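The Keeper's Price

By four in the afternoon Roscoe Achterberg had been sold twice, and he hadn't yet finished his toast.

The first sale was on the radio. Amico Rovers, who had borrowed him since October and grown fond of him in the way people grow fond of a borrowed ladder, were going to make it permanent. A source close to the player had said so. Roscoe, who had always considered himself fairly close to the player, was interested to hear it.

The second sale came from his mother, who rang to ask why he was moving to Wirix.

"I'm not moving to Wirix, Mum."

"Your aunt saw it on her phone. They've offered two million."

"They haven't got two million. They haven't got a roof on the away end."

"Well, she's told the whole of bowls," said his mother, as if that made it binding on both clubs.

He promised to ring her if he moved anywhere and went back to waiting for his agent. Mladenović had told him to stay by the phone, stay calm and have no opinions. Roscoe found the first two manageable. He sat down, got up, put the kettle on, and sat down again in a slightly different spot to see if the phone worked better from there. 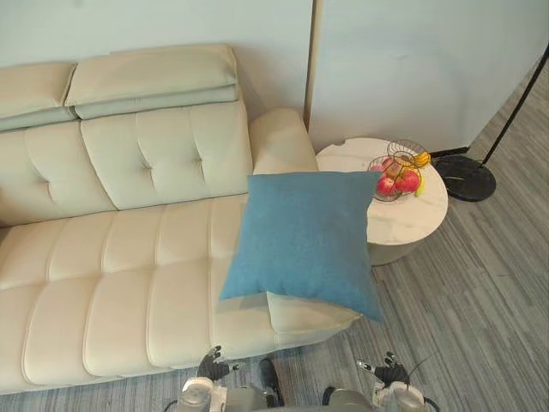 Mladenović rang at half past five from what sounded like the inside of a washing machine.

"Good news," he shouted. "They love you."

"Which ones?"

"All of them! Rovers love you. Your own club loves you, they just don't want to pay you. There's a small gap."

"How small?"

"About 500 a week. Nothing. It's your favourite thing, saving. You save it for them."

Roscoe took a moment with this. He had kept four clean sheets on the trot before Christmas, one of them with a broken finger he had mistaken for a cold finger, and at no stage had anybody suggested he might like to contribute financially.

"You want me to take a pay cut."

"I want you to be *understood to be ready* to take a pay cut. It's a different thing. It's a posture."

"And if they believe it?"

"Then it's a pay cut," Mladenović admitted, and the line went dead, possibly by accident.

He thought about his own club, where the manager still called him Russell. He thought about the Rovers end on a wet night, and the old bloke behind the goal who told him every match that his kicking was a disgrace, and who had brought him a lemon slice when his dad was crook. The kicking was a disgrace. It was good to be known.

At seven the radio said that Achterberg was understood to be ready to take a pay cut. He listened with some curiosity to hear whether he'd go through with it.

Ten minutes later it was Mladenović again, and this time he wasn't shouting.

"They believed it."

"Right."

"But I got you the training gloves free. Onuvine, proper ones. And a parking spot."

"Near the door?"

"Near a door."

Roscoe said all right, then, and looked for a pen. His mother picked up on the first ring.

"I'm staying at Rovers," he told her.

"Oh, love," she said. "Your aunt will be mortified. She's bought the Wirix scarf."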